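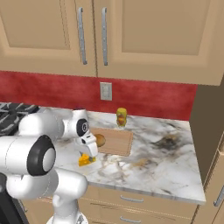 Image credit: Simin Sadeghi / Pirkotard

Veltham ration card scheme

The Veltham ration card was a food subsidy run by the district of Veltham for its poorest households. I've looked after this entry for a while now, so forgive me if I ramble a bit - I grew up two valleys over and my aunt had one of the cards.

Each card gave a household a monthly allowance of flour, oil and pulses at a fixed price, collected from one of 17 licensed shops. At its height 4000 households were signed up. You got on the list by having your home inspected, and the inspectors had a scoring sheet (roof, floor, livestock, number of adults working) that was argued over from the first day to the last. Anyone scoring under 40 was in. My aunt scored 38 and never let us forget it!

Origins

The idea came from Leobardo Tlapale, then a district welfare officer, after a bad harvest pushed bread prices up. His first plan was for cash, but the council worried that shopkeepers would simply raise their prices, so cards it was. The printing was done by Jarman, and the early ones smudged terribly.

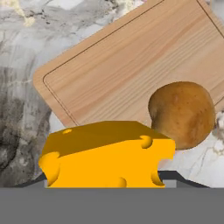 Potatoes were the big sticking point when the allowance was drawn up. Growers in the upper villages wanted them on the card, the shops didn't want the bother of storing them, and the shops won. I think that was a mistake. A potato like the one by the chopping board up there was supper in plenty of Veltham homes, and families who had given up their plots to take paid work had to buy every one at full price. Yatziri Orozco's study of the upper villages is very good on this, and I'd start there if you only read one thing.

Criticism

The scoring sheet took no notice of debt. A family could own two goats, owe the lot to a lender and still be turned down. It also missed lodgers, who weren't counted as households at all. In one review, 201 appeals were heard and most of them came from widows living with relatives. Jacinto Chávez, who sat on the appeals panel, later wrote that it had been measuring houses when it should have been asking who ate in them.
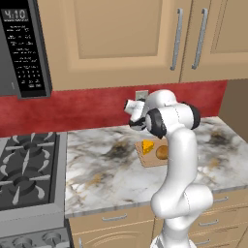

This page was last changed in June, at 16:52.

Closure

The cards were replaced by a cash payment handled through Fendia, the district savings bank. Remigiusz Urbańczyk has argued that the switch helped people in town and left the upper villages worse off, as the nearest branch was a half-day walk. Others put the blame on the bus cuts - I go back and forth on it myself. The shop licences were left to run out, and the last of the old cards could still be used for oil until the following spring.

See also: Food subsidy; Means testing; Veltham district council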